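I've had a cranky lower back since I was 28, and in July it got bad enough that I finally paid for physical therapy. Fifteen visits, a printed sheet of stretches, and one opinion I can't shake: we make home exercise way too complicated.

My therapist, Ha-rang Ji, gave me four moves. Four! Then I went online and found a guy selling a 90-day back plan with 117 separate exercises in it. Who is doing 117 exercises? I can barely remember to floss.

My neighbor Barry Catterall bought it anyway, and he quit in the second week — he said he spent more time looking for the right video than lying on the mat. I don't blame Barry one bit. I blame the plan.

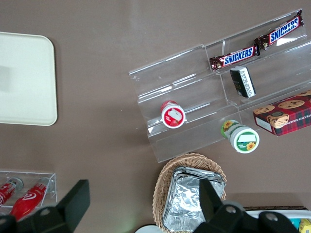
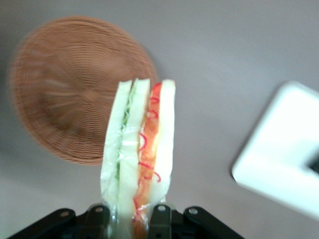 Snickers on the display stand, and a wrapped sandwich with an orange filling.

I know what the other side says, and Quang Cao at my gym says it loudly: every back is different, so you need variety. Fine. But variety only helps if you do the stuff. A boring bridge and a boring side plank, done most mornings next to the coffee maker, have gotten me further than any fancy program I ever dropped (and I've dropped plenty, including one that came with its own foam wedge).

If your pain shoots down your leg or your foot goes numb, go see somebody, please. I'm talking about the ordinary stiff, grumpy kind of back.

What I'd love is for more clinics to hand out a shorter sheet and then call two weeks later to ask how it's going. Ha-rang called me. I had skipped three days and felt like a kid with no homework, and I got right down on the floor after we hung up.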